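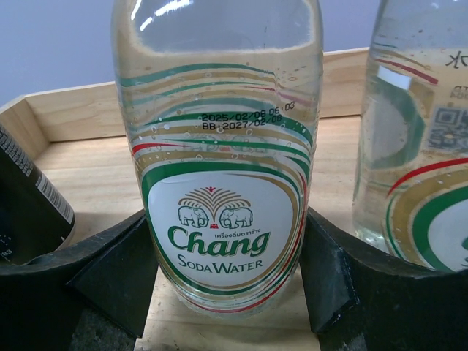
Parvaneh Shokri wants to know where the bubbles in fizzy water come from, and why she can't see any in a bottle until it's been sitting there with its bubbles "hiding."

Great question, Parvaneh! I used to wonder the same thing when I was a kid, usually while I was supposed to be eating my dinner.

## So where are they hiding?

The fizz in soda water is a gas called carbon dioxide. (You breathe it out all day long, so you already make your own!) At the bottling plant, they push lots of this gas into cold water and then close the cap tight. The gas gets squeezed in so well that it mixes right into the water, the way sugar disappears into tea. You can't see it, but it's in there.

Open the cap and you hear *psssht*. That's the gas that was packed into the space at the top, rushing out. Now there's less squeeze on the water, so the gas down below starts coming out too, and it comes out as bubbles.

## Why do they stick to the sides?

Bubbles are lazy. It's really hard for one to get started in the middle of plain water, so they look for a tiny scratch or a speck of dust and start there. Soda water bottles often have little round bubbles sitting on the inside of the glass. Each one grows until it's big enough to let go, and then up it floats!

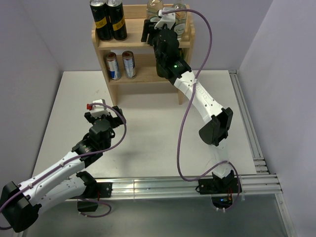 Drinks come in glass bottles, plastic bottles and cans, and all three can hold fizz. Cans are thin, but the gas pushing out from the inside helps keep them stiff. Try squeezing a full, unopened soda can gently, then squeeze an empty one. Big difference!

## Try it: dancing raisins

My friend Behrouz Ahmadpour showed me this one and I still do it, even though I'm a grown-up.

1. Fill a clear glass with fresh soda water.
2. Drop in 12 raisins.
3. Wait a little and watch.

The raisins sink, then bubbles collect in all their wrinkles and lift them up like tiny life jackets. At the top the bubbles pop, and down go the raisins again. Mine kept going for 21 minutes before they got tired.

Now try it with warm soda water and see which glass goes flat first. Warm water can't hold on to gas as well as cold water can, so I bet you can guess. Do it over the sink, though, and ask an adult to open the warm bottle (I had to mop).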